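Stallness by Heather Rakena: worth pushing through? (spoilers to ch. 8)

marginal_gains
Our book club picked Stallness for May and I'm 80 pages in. So far a lighthouse cook has been rude to a bishop and it has rained. It's 717 pages. Does the Bornadholm siege ever turn up, or is the blurb having a lend of me?

tess_of_the_suburbs
It turns up. You'll be so fond of the cook by then that you'll resent the interruption. Favourite historical novel I've read in years and I will be insufferable about it.

OldSpineCracker
Respectfully, no. The siege gets three chapters and one of them is a recipe. Ebony Rutherford covered the same sort of ground in Drenia at half the length, with a plot.

tess_of_the_suburbs
Drenia has a plot the way a bus timetable has a plot. 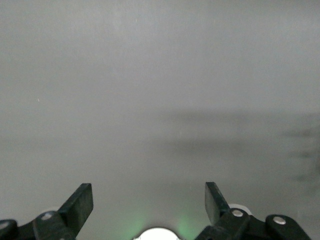
Grey, with a darker bit on the right.

OldSpineCracker
I liked Drenia. I cried at the ferry.

ruawai_reader
Everyone cries at the ferry, mate. Can I put in a word for the audiobook of Stallness? The narrator does the bishop as a sort of wounded goose, and the rain chapters are much easier to take while doing the dishes. I did lose track of who'd inherited the boat.

marginal_gains
There's a boat?

ruawai_reader
Forget I mentioned the boat.

inkwell_jo
I gave up at chapter 8, when the dead uncle started narrating. Skipped to the last chapter to see if he stopped. He hadn't. Returned it to the library with a clear conscience and a small fine.

tess_of_the_suburbs
The uncle is the best thing in it! You can't bin a book over its best character.

inkwell_jo
Watch me.

marginal_gains
Right, I'll give it until the siege. If the recipe's any good I'll bring it to book club and tell them I finished.

OldSpineCracker
It's eel. Go easy on the vinegar.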